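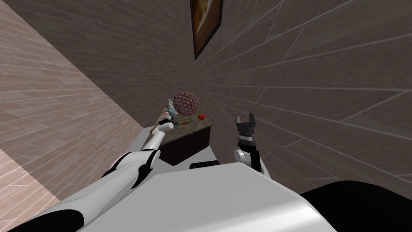 Tips for teaching a robot to tidy a kitchen (mostly learned the slow way)

Wolard is the name of our little tidying project, and for most of last year it meant five of us taking turns to steer a two-armed robot through jobs a bored teenager could do with one hand. Most of the work was done in simulation, the rest on a real bench at Marnby. Either way, the machine learns by copying. If you pick up an apple like someone defusing a bomb, you will end up with a robot that is frightened of apples.

What follows is the list we keep taped inside the cupboard door, tidied up for company.

Before you start

Say the job out loud in one sentence. "Put the apple in the bowl" is a job. "Sort the table out" is a row waiting to happen. Babita Khurana once gave three of us the same vague instruction and got back three different tables, all of them defended at length.

Reset properly between goes, and move things about when you do. We recorded our first 300 examples with the apple in very nearly the same spot, and the result was a robot with a deep understanding of that spot. Shift the furniture too if your simulator allows it. Change the walls and the floor. Tables in real houses get shoved into corners, so shove yours into one.

Put out things that have nothing to do with the job. A real worktop has clutter on it, and a robot trained on a bare one will take the first stray object very personally. Mix the shapes: something round and lumpy, something long and thin, something tall you can partly see through. See-through things are a misery for cameras, so start on them early while you still have your patience.

While you're steering

Decide which arm is doing the work and park the other one, open, well out of the way. Ferhat Tatlı likes to conduct with the spare arm. His recordings are easy to spot and we have had to throw out 36 of them.

Come in from above for small round things. Come in from the side for tall ones, and low, or you'll have them over. Long thin things want picking up near the middle — the ends look tempting and lead to see-sawing.

Don't hover. Everybody hovers. You stop just short of the object to admire your approach, and the robot learns that stopping is part of the job. Ours used to pause over a spoon as if saying grace.

If you fumble, carry on and fix it. A clean recovery is worth keeping. Four fumbles in a row is a sign you need a sandwich.

Keep sessions short. We stop at 40 minutes now, on Enikő Szalai's orders, after she plotted our mistakes against the clock and pinned the chart up by the kettle with no comment.

Afterwards

Watch your recordings back the same day. By the next morning you will have forgotten that the odd swerve at the end was you reaching for your tea.

Write labels a stranger could follow. "Red apple, left arm, into bowl" will do nicely. "Good one!!" will not, Recep.

Keep the failures, in a folder of their own with a plain name. Ours is called Cusow, for reasons lost to history, and new people open it every time expecting something exciting.

Don't chase the big number. We got to 3000 examples and were very pleased with ourselves until Catinca Marinescu went through them and found 83 in which the object was already in the bowl at the start. The robot had studied these closely. For a while it greeted every full bowl by doing nothing at all, with great confidence.

Spare batteries for the real bench's controllers are in the drawer under the kettle. Please put the flat ones in the jar.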